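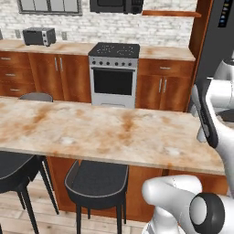

4.3 Comparing grippers in the simulated kitchen

Reading time: 6 minutes

This section covers setting up and running a gripper comparison in the Rulport kitchen scene. It assumes that the simulator is installed, the licence check has passed and the arm model has been loaded at least once as described in section 4.1. Comparisons on the physical bench at Drisetstead are covered in chapter 7.

A comparison consists of two or more runs that use the same arm, the same scene and the same seed list. Only the gripper file changes between runs. If any other setting is altered, the report tool marks the set as mixed and will not produce a table.

4.3.1 Preparing the scene

1. Close any open session. A scene loaded on top of a running session keeps the old contact settings.

2. Open the Scenes panel and select Kitchen, island layout. Wait for the status line to read Ready.

3. Check that the following fixtures are present in the scene tree: island, range, toaster oven, microwave, refrigerator, stools. A missing fixture means the asset pack is out of date.

4. Set the physics step rate to 400 steps per second. The default is lower and is adequate for arm motion, but finger pads may sink into thin objects at the default rate.

5. Set the seed list to the file supplied with the test plan. Do not type seeds by hand.

Note: The marble pattern on the island countertop is a surface texture only. Friction is set in the material file and does not vary across the streaks or the lighter patches.

Note: The stools are fixed bodies by default. To make them movable, clear the Fixed box for each one. Górecki test plans require them to be fixed.

4.3.2 Fitting the gripper

1. In the Arm panel, choose Detach tool. The wrist flange is shown on its own.

2. Choose Attach tool and select the first gripper file. The reference gripper has a white housing and black finger pads. Load it first in every comparison, so that the remaining runs can be scored against it.

3. Enter the tool centre point offset from the gripper data sheet. The offset is measured from the flange face to the midpoint between the pads with the fingers closed.

4. Enter the payload mass. Leave the inertia fields blank unless the data sheet gives all of them. The controller will estimate missing values only if every field is blank.

5. Press Open, then Close. Both fingers should travel evenly. If one finger lags, the mimic joint is missing from the gripper file.

6. Set the grip force limit to 40 N. The same limit applies to every gripper in the set, including those rated higher.

Caution: Do not attach a second tool without detaching the first. The simulator permits it, and both masses are then carried by the wrist. Results from such a session must be discarded.

4.3.3 Setting the start pose

1. Load the pose named Island right. The gripper should come to rest just above the right end of the island countertop, near the front of the refrigerator.

2. Look at the pose from the default camera and then from the side camera. From the default camera the upper section of the arm comes down from the upper right, and a lower segment crosses the bottom right corner. This is the correct view. Do not move the camera to clear it, as the saved clips must match across runs.

3. Open the Contacts panel. It should list no contacts for the fingers or the wrist. If the pads are touching the countertop, the tool centre point offset is too short. Return to 4.3.2, step 3.

4. Save the session under the gripper name.

Note: Longer grippers may need a raised start pose. Raise the pose for all grippers in the set, including the reference, and record the change in the run sheet.

4.3.4 Running the trials

1. Select the task file. The standard set contains a top grasp on the island, a drawer pull and a cabinet handle pull. The drawer pulls in this scene are horizontal bars and the door handles on the lower cabinets are vertical, so the wrist has to turn between the two pulling tasks.

2. Set the trial count to 62 per task.

3. Press Run. Do not change the window size while trials are running.

4. When the run ends, press Export. Repeat from 4.3.2 for the next gripper.

Caution: The Pause button stops the arm but does not stop the contact solver on controller builds before 952. On those builds a held object may creep out of the pads during a pause. Abort the run and start it again.

4.3.5 Reading the report

The report gives one row per gripper and task. Slip is the movement of the object relative to the pads after the first full contact. Regrasp is the number of times the fingers reopened before the task ended. A dash means that no valid trial was recorded, and should not be read as zero.

Compare grippers within a task only. The top grasp and the pulling tasks load the pads in different directions, and an average over both has no use in selection.

Send queries on task files to Lucyna Urbańczyk and on controller builds to Octavio Ospina, both at the Dernitz office. Attach the exported session and the run sheet.

Section last revised 20th June. Continue to 4.4, Changing finger pads.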